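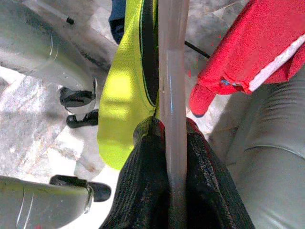

Questions people keep sending about the laundry arm

What is Nukik?
Nukik is a robot arm that is supposed to take sports clothes off a rail and put them somewhere useful. It lives in the Alamstead shared workshop, between the band saw and the kettle, and comes home with me when the workshop needs the bench back.

Does it work?
Define work. The last full trial was 44 garments. Nukik let go of 13 of them somewhere other than the bin. I have lived with people who did worse.

Why sports clothes?
I had a lot of them. Mesh is also a good, mean test: it bunches, it folds over itself, and the pads will happily close on two layers when you wanted one. Black mesh is the worst of the lot. The depth readings come back looking like a rumor.

Why is the camera down by the gripper?
I tried one on a shelf first. It gave me an excellent view of the arm's elbow. Down at the wrist you get the fingers, both black pads and whatever cloth is hanging past them, and you can tell a red sleeve from a yellow-green one without any cleverness in the code.

Doesn't the sun bother it?
Yes. Bright patches on a marbled floor look a lot like pale cloth to my software, which has reached for the floor more than once. I now run trials after lunch or draw the blinds.

What did it cost?
904 dollars so far, not counting the arm, which I bought secondhand and would prefer not to discuss. The pads are the part I keep replacing.

Can it fold?
No.

Will it fold later?
Also no. See the Flerthorpe project if you want folding. They have patience and a bigger table.

What is the Gruber branch in the code?
My attempt at a slower, gentler grasp. It takes 12 seconds to close on a shirt. Use it for anything with a label you'd like to keep attached.

Can I borrow it?
You can use it at Alamstead if you sign the tool sheet and stay within reach of the stop button. Bring your own clothes. Clean ones, please.

Last updated 22 February 2026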